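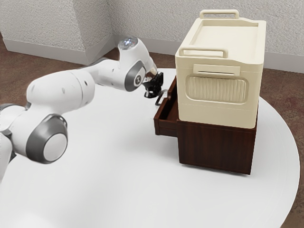
Caisson en bois brun foncé et boîte de rangement crème, posés sur une table ronde blanche.

Test du caisson à tiroir Drullon : un petit meuble pour remettre un bureau en ordre

Publié le 12 février 2025 par Julián Sotomayor

Je travaille chez moi depuis plusieurs années et mes papiers ont toujours fini en pile à côté de l'écran. En janvier, j'ai décidé de régler la question avec un petit caisson à poser. J'hésitais entre le Skitis, tout en métal, et le Drullon, en bois. J'ai pris le second, à 29 euros sur le site de Daneshvar, port compris.

Livraison et montage

Le colis est arrivé bien calé, sans coin écrasé. Le corps est déjà assemblé, il ne reste que la poignée à visser. La notice tient sur une feuille et le schéma suffit. Prévoyez un tournevis cruciforme, il n'est pas fourni. Une des deux vis avait un filetage abîmé et j'en ai repris une dans ma boîte à outils. J'ai écrit au service client pour le signaler, la pièce de remplacement est arrivée dans la semaine.

La finition est correcte pour le prix. Les arêtes sont propres, la teinte est régulière, sauf à l'arrière où l'on voit une trace de colle. Comme le meuble est contre un mur, cela ne me gêne pas.

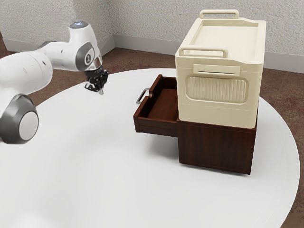
À l'usage

J'y range les factures en cours, les timbres, un carnet, deux chargeurs et les piles. Les enveloppes longues doivent être mises en biais. Les feuilles A4 n'entrent pas à plat, il faut les plier, et c'est mon principal reproche. Pour le courrier à traiter, j'ai gardé une bannette à part.

Le tiroir coulisse bois sur bois, sans rail. Au début il accrochait un peu à mi-course. J'ai passé un morceau de bougie sur les côtés et il glisse mieux depuis. Il n'y a pas de butée : si l'on tire trop fort, tout vient d'un coup.
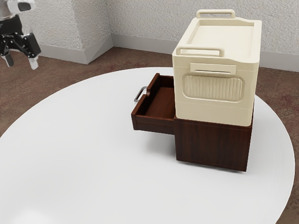 Pour le tri lui-même, je me suis fixé une règle simple. Tout ce qui entre dans le tiroir doit en sortir avant la fin du mois, soit vers le classeur, soit vers la corbeille. Au premier vidage j'ai sorti 23 papiers, dont une bonne moitié de tickets de caisse sans intérêt.

Côté entretien, un chiffon sec suffit. J'ai essayé la cire Monudum sur le dessus, le résultat est un peu trop brillant à mon goût.

Points forts : le prix, la solidité du corps, le montage rapide.
Points faibles : pas de format A4, pas de butée, visserie moyenne.

Note : 7/10. Je le garde, et j'en prendrai sans doute un deuxième pour l'entrée.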